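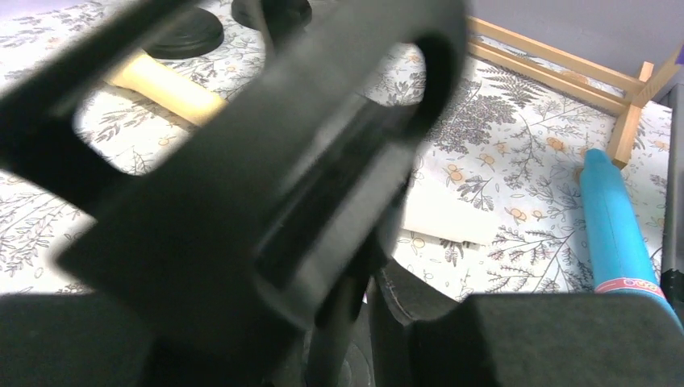 Trerovent T-164 Ballot Transfer Case

Products > Election Supplies > Transfer and Storage > T-164

The T-164 is a lockable case for moving voted paper ballots from a polling place to a county or municipal counting office. It accepts flat ballots up to legal size. Folded absentee ballots can be carried in their envelopes, stood on edge, with the divider fitted.

Construction

The body is molded in one piece with a hinged lid. The hinge pin is captive and can't be withdrawn while the lid is closed. Two hasps on the front edge take either a padlock or a numbered pull-tight seal. Both hasps must be closed before the lid sits flush - a lid standing proud at one corner usually means a ballot is caught in the channel.

Specifications

Empty weight: 5 lb
Maximum load: 40 lb
Seal points: two, front edge
Handles: one at each end, recessed
Label window: lid, takes a standard precinct card
Stacking: up to four cases, loaded

Seals

Seals are sold separately in packs of 50, numbered in sequence. Record the seal number on the transfer form before the case leaves the precinct and again on receipt. Seals from the older Hudec series fit the T-164. The wide Hudec strap seal does not pass through the hasp.

Divider

The Clavosach divider drops into the molded slots and separates voted ballots from spoiled or provisional ones. It is not a security barrier. Jurisdictions that require separate custody for provisional ballots should order a second case.

Care

Wipe with a damp cloth. Solvent cleaners cloud the label window. Store with the hasps open to avoid a set in the lid gasket.

Ordering

Cases ship singly or by the pallet from the Dundari warehouse. Orders for November elections should be placed by the end of June if custom lid printing is needed. For printing proofs, contact Ignacio Lindgren in county sales. Replacement hasps and hinge pins are handled by Dilwyn Dafis in parts - have the case number from the inside of the lid ready.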